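Plistetti Residence – Owners' General Meeting
Minutes of the meeting held on 06/11/2019 in the lounge on the ground floor of Block B 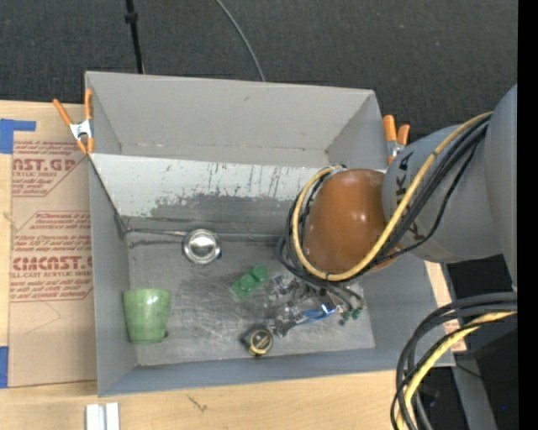
The meeting was opened after the necessary number of owners was confirmed, and the minutes of the March meeting were read and accepted with one correction: the word "balcony" in point 4 must be "terrace". The chair explained that the main subject of the evening is the handover of the common areas from the developer, Jurnell, to the owners, and that the other subjects will be shorter. Before the first point, one owner from the third floor asked to speak about the surfaces in the refuse room. She compared them with the gray bin shown at the top of these minutes, where the inclined panel is full of scuffs and thin scratch lines, and she said that painted surfaces in the refuse room will look the same if no better finish is chosen. The remark was noted for point 5.

1. Handover of the common areas

The representative of Jurnell informed the meeting that the entrance halls, both staircases and the roof of Block A are ready for handover. The roof of Block B is not ready. Two places near the drain must be sealed again, and the contractor has promised to come when the weather is dry. Several owners did not agree to sign the handover in parts. They think that after the first signature the developer will be less in a hurry with the rest. The representative answered that the warranty period starts separately for each part, so a later signature is not a loss for the owners.

After a long discussion it was decided to accept the halls and the staircases of both blocks, and to leave both roofs for one common signature. Votes in favor: all except two. One owner asked that the minutes mention that he voted against for the reason that the hall floor in Block A has a visible difference in level by the elevator. This is hereby mentioned.

2. Property management

The contract with the present manager, Kashyap, finishes at the end of the year. Two offers were received, one from Kashyap and one from Pumance. The offer of Pumance is lower, but it does not include the cleaning of the garage and the winter work on the ramp. The offer of Kashyap includes both, and also one person on site on working days from 8 to 9 in the morning.

Some owners are not satisfied with how long Kashyap takes to answer letters. The representative of Kashyap said that letters about the developer's warranty were forwarded to Jurnell, and that the waiting time was mostly there. Jurnell did not comment on this.

It was decided to ask Pumance for a new offer with the garage and the ramp included, and to vote in writing. The voting papers will be put in the mailboxes. Owners who live abroad will receive them by email, if the manager has their address.

3. Parking

The question of the guest spaces was opened again. According to the plan that was attached to the purchase contracts, there are nine guest spaces behind Block B. At this moment two of them are used to store building materials. Jurnell will remove the materials before the roof signature.

An owner who rents out her apartment asked if tenants are guests. The meeting thinks that they are not. Tenants use the space which belongs to the apartment, and if the apartment was bought without a space, they must park on the street.

4. Repair fund

The balance of the repair fund is $2,877. The manager proposed to pay from it the new closing mechanism of the garden gate, price $655 with installation. There was a question why this is not covered by the warranty. The mechanism was ordered by the owners after the purchase, so it was never part of the developer's work.

The payment was approved. The monthly contribution to the fund stays the same until the next meeting. A proposal to raise it was withdrawn before the vote.

5. Refuse room

The walls of the refuse room will be finished by Jurnell, and the owners can choose between washable paint and tiles. The tiles are more expensive and the owners would have to pay the difference. The meeting asked Jurnell for a written price for tiles up to shoulder height only – the upper part can be painted. No decision was taken today.

6. Other

– The intercom in Block A does not connect to the top floor. Kashyap will send a technician.
– Owners who want to close their terrace with glass must first send a drawing to the manager. It is not allowed to start the work before the answer.
– Keys for the bicycle room can be collected from the manager against signature, one key for each apartment.
– A request to plant a hedge along the playground was moved to the spring meeting.

The next meeting will be called by the manager after the written vote under point 2 is counted. Remarks on these minutes can be sent to the manager in writing.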